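Garment handling study: progress report for the second funding period
By Akua Ansah | July
3 comments | 14 shares

Dear Siham,

Thank you for your patience with this one, and for the kind note you sent after the last report, which I read out to everybody over lunch. You asked for a little more about how the work is done from day to day and a little less about software, so I have tried to write it that way, and I hope you will forgive me if I wander.

You will remember that our proposal to the Valturura fund rested on a fairly simple question. If a person shows a machine how to fold a shirt, using a pair of hand-held grippers in place of their own fingers, does it help to show the untidy part as well? Most of the demonstrations we had at the start began with the shirt already flat. They were pleasant to record and the folds came out beautifully, but a policy trained on them was quite lost when it was handed a heap. So in this period we have put nearly all our effort into the stage before folding, which in the team we just call opening up.

The set-up is still the bed, the khaki sheet and the blue T-shirt. I know the review panel at Altport wondered whether a bed was really necessary when a table would do, and we did talk it over at some length. We stayed with the bed. It is soft, it gives under the fingertips, and the sheet wrinkles along with the shirt, so the demonstrator has to be careful to take hold of one and leave the other alone. People fold their washing on beds, too, and we would like the work to be of use to them one day.

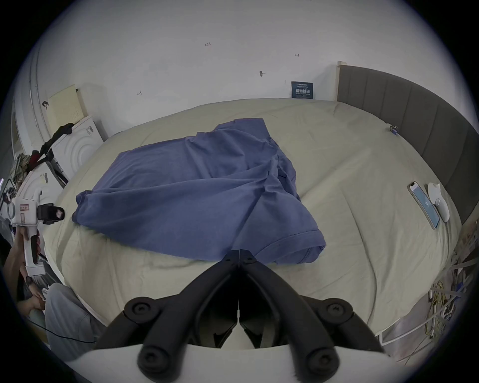 Each demonstration starts from a fresh crumple, and we have become rather strict about this. In the first weeks people had a habit of dropping the shirt with the hem towards themselves, quite without meaning to, and the habit got into the data. Now the person who prepares the shirt is never the one who opens it up. It slows us down a bit, I won't pretend otherwise, but the spread of starting shapes is far better than it was.

We have collected 281 demonstrations of opening up in this period, against the 240 we promised you, and after checking we have kept all but 40. Most of the ones we set aside were given up for dull reasons: a hand came into view of the wrong camera, or a recording stopped early. I had feared worse!

The part that has given us the most trouble, and the most pleasure, is the two-handed stretch. One gripper takes a corner, the other takes the corner opposite, and the two move apart until the cloth between them is taut. It sounds like nothing at all. With your own fingers you feel the tension and ease off, but with jaws you have to judge it mostly by eye, and the cloth likes to roll itself into a rope when the two corners are not a true pair.

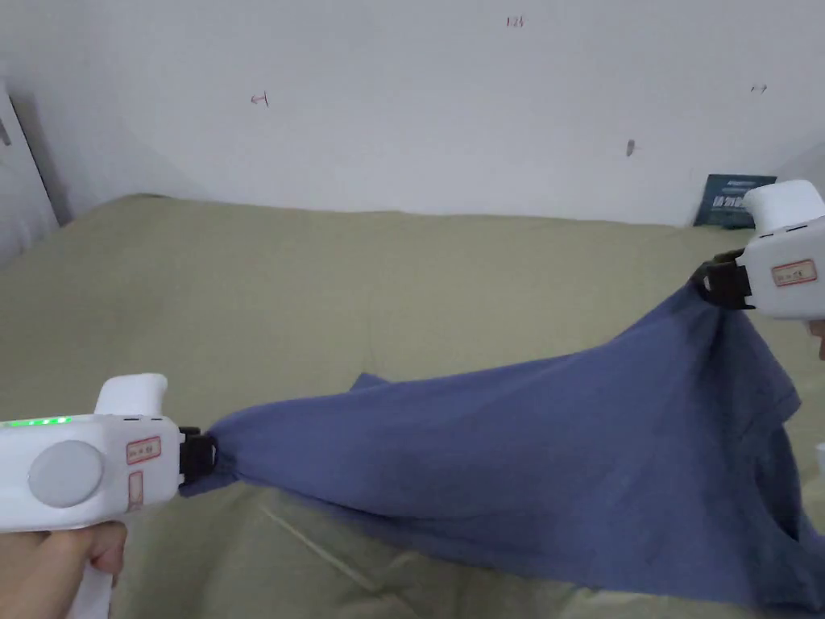 The two-handed stretch, with the T-shirt pulled taut and twisted between the grippers.

We argued for a good while about whether twisted stretches like this should be kept. Abdel Hamid was for throwing them out, on the grounds that we would be teaching bad manners, and I was for keeping them so long as the demonstrator went on to put things right. In the end we trained it both ways and compared. Over 50 test heaps for each version, the one trained without the twists got the shirt flat 19 times, and the one trained with them managed it 31 times. That is the result I am happiest to send you. It is one shirt and one bed, I do know that, and I would not want it quoted anywhere as more than an early finding.

Where it still goes wrong is mostly in the layers. When the cloth is lying in several folds the policy tends to pinch two of them together and carry on as if it had one, and from there things go from bad to worse.
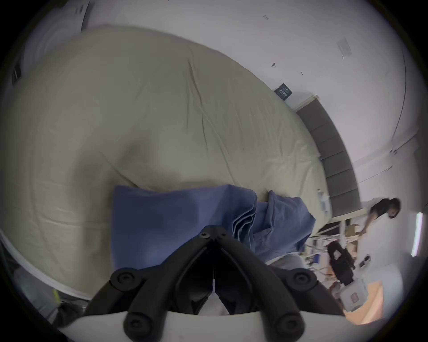 Blue cloth with layered folds bunched along one side, seen from a gripper's own camera.

We have labelled 114 moments of this kind by hand, marking where a careful person would take hold, and Pakberg have kindly agreed to let us have some of their computing time to train on them. I expect that to be under way before the next report. If it helps even a little I shall be very glad, and if it doesn't I will tell you so plainly.

Handling the grippers themselves has become much easier with practice, and we have rewritten the short guide for new demonstrators almost from scratch. The old one told people to hurry, which was my doing. The new one asks them to pinch close to an edge, wait a moment, and lift only once they are sure of what they have.

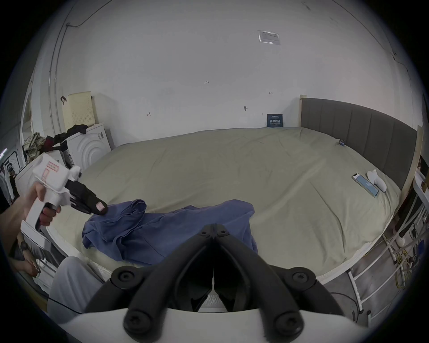
Sessions are shorter now as well. Tired wrists make for clumsy pinches, and you can see it in the recordings well before the person will admit to it, so we stop for tea after each batch and swap over.

On money, we are a little under what we forecast, chiefly on account of the computing time, and with your agreement I would like to move the difference towards a second set of garments. I have my eye on something with long sleeves and something with buttons — the buttons frighten me rather. The sums are in the spreadsheet I sent separately, and do ring me if any of the lines look odd to you.

With warm wishes from all of us,
Akua

Search reports and updates
Go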